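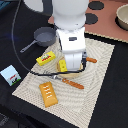
Separate bedrooms after 4 years married – anyone else?

kaimal57
So my husband snores, I get up at 5. We tried seperate rooms in October and I sleep great. But now we barely talk at night. Feels like roommates. Normal??

giker_r
Totally normal. We've done it 2 years. Best thing for us.

Satish Bhat
Disagree. Bedtime is when my wife and I really talk. Lose that and you lose a lot. Get him to a doctor about the snoring first.

giker_r
Not everyone talks in bed Satish. We do tea after dinner, phones away. Works fine.

kaimal57
He won't see a doctor. Asked twice. Tea could work tho – he's usually on the couch till 10

Raghavendra Iyengar
Have you told him you miss him? Your post says you sleep great, then that you're lonely. He may only of heard the first part.

kaimal57
ouch. no I havent

Satish Bhat
Ok that's better advice than mine. Still say doctor.

kaimal57
Going to try the tea thing tonight. Will ask about the doctor again too, wish me luck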